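Print this page
E-mail this page

Gallery: Cleaning tests on white boards and worktops

Jun 24, 2018
By Killian Rolland

The boards on this page belong to the Driltutberg surface trials, a small programme that looks at how ordinary household dirt sits on a pale, flat surface and what it takes to get it off again. The first set was run in April on sealed worktop offcuts. The second set uses large white boards laid flat on a table, which give a bigger working area and show brown marks more plainly than the offcuts did.

The method is simple. A mark is put down, left to stand, and then cleaned in a fixed order: dry wipe, damp wipe, spray and wipe, spray and wait. The operator stops at the first step that leaves no mark visible at arm's length under the ceiling light. If all four steps fail, the mark is recorded as permanent for that board and the board is turned over.

Stavros Dervishi prepared the marks and wrote the day sheets. I did the sorting and the captions. Entries are grouped by type of mark, and each gives the point that mattered most for that type.

Tea and coffee

Black tea, no milk. Leaves a ring with a dark outer edge and a paler middle. The edge holds most of the colour and should be wiped first, working inwards, or the ring grows.

Tea with milk. Softer edge, greasier feel. A damp cloth lifts the colour but leaves a film that shows up only when the light is low and from the side. One pass with spray clears it.

Instant coffee, strong. Behaves much like black tea for the first hour. After a night it grips the surface, and the damp wipe does little more than polish it. Go straight to spray and wait.

Sauces and spreads

Brown sauce. Dries from the outside in. The skin can be lifted whole with a plastic scraper if it has been left long enough. If it is still soft in the middle, scraping spreads it, and the cleaning time doubles.

Gravy. The fat separates and travels further than the brown part. Wipe a hand's width beyond the visible mark.

Chocolate spread. Do not use warm water first. It melts and smears. Lift the bulk cold with the scraper, then spray. 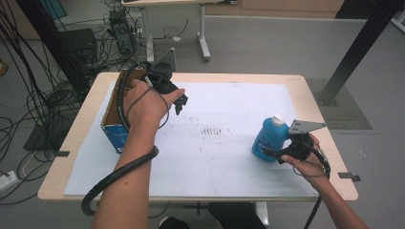 Streaks are harder to grade than rings or blobs, and they were left out of the April set for that reason. A ring has one edge and one middle, so two people looking at it tend to give it the same score. A streak changes along its length: heavy where it starts, thin where it ends, and often broken in between. The brown ones in the middle of the white board, with their short row of parallel dark marks, are a fair case. The dark lines call for one grade and the small specks scattered round them for another, and a single figure for the whole patch would say very little about either. The day sheet now has two boxes for each patch, one for the main mark and one for the scatter.

Specks deserve a note of their own. They are easy to miss when wet and stubborn once dry, being thin enough to set quickly. On a board with a heavy central stain the eye goes to the middle, and the outlying specks get left. The working rule is to start outside the scatter and come in, folding the cloth to a clean face after each pass.

Ernell cloths, flat weave

Good on fresh liquid. Poor on anything with a skin. The weave is close and slides over dried edges without catching them. Hold the cloth flat with the whole palm; fingertip pressure leaves stripes.

Ernell cloths, looped

Better on dried marks, slower to rinse. The loops hold brown residue and put it back on the board if the cloth is not turned. Stavros allows six passes before rinsing — four if there is gravy involved.

Vasić scraper, plastic blade

The only tool in the trial that can spoil a board for good. Kept at a low angle it is safe. Held steeply it leaves fine lines that take up tea at once and cannot be cleaned. Check the blade for nicks by drawing it across a fingernail.

Plaltar spray, standard dilution

Mixed at 50 ml to the litre. Stronger mixes were tried and gave no gain on any mark except chocolate spread, where the gain was small and the rinsing took longer. Spray from a hand's length away. Closer than that, the jet pushes loose specks across the board and makes new ones.

Plaltar spray, left to stand

Two minutes was enough for most marks. Old coffee wanted longer. Do not let the liquid dry on the board — it leaves a dull outline which then has to be cleaned as a mark in its own right.

Board surface

Smooth and pale, with no grain to hide in. Easy to inspect, unforgiving to grade. Marks that would pass on a patterned worktop are plain on this. Scores from the two sets should therefore not be compared directly.

Board edges

A board laid on a wood-topped table needs watching at the edges. Liquid that runs off the front goes on to the wood and can creep back underneath, where it will stick the board down. Lift and dry the underside at the end of each session.

Table layout

Keep the middle of the board for the marks and put cloths, boxes and bottles to the sides. Anything tall should stand on the side away from the light, as a shadow across a stain makes it look darker than it is. Caps stay on bottles until they are needed.

Light

All grading is done under the ceiling light with the blinds down. Daylight was dropped after the April set, when the same ring was given two different scores before and after lunch.

Record sheets

Some 1035 entries have been typed up from the two sets. Sheets where the start time is missing have been kept but are not used for the drying figures. Corrections are made in red beside the old entry, which stays legible.

Still to be done

Mustard, beetroot and ink are on the list. The ink will be run last, on boards that are already too worn for grading, and will have a page to itself. Requests for blank day sheets should go to Stavros Dervishi, who also holds the dilution chart.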